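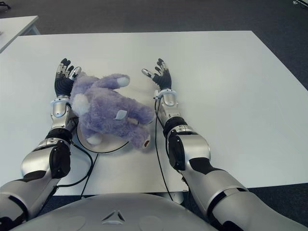 *Lavender plush toy on the white table.*

## 3. Setting up your apprentice hours log

I filled mine in wrong for two months, so go slow on this part – it saves a lot of retyping!

1. Sign in to Mosus with the ID number from your acceptance letter.
2. Open **My Hours** and pick your contractor. Mine was Nellari.
3. Enter your starting balance. I carried over 528 hours from my old shop.
4. Put classroom time on its own line (I keep forgetting this one).
5. Hit **Send to Supervisor**.

**Note:** Wanpen Rojanasak signs off on transfer hours, and she'll want your pay stubs.

**Caution:** Don't close the page before the green check shows up. You'll lose the whole week.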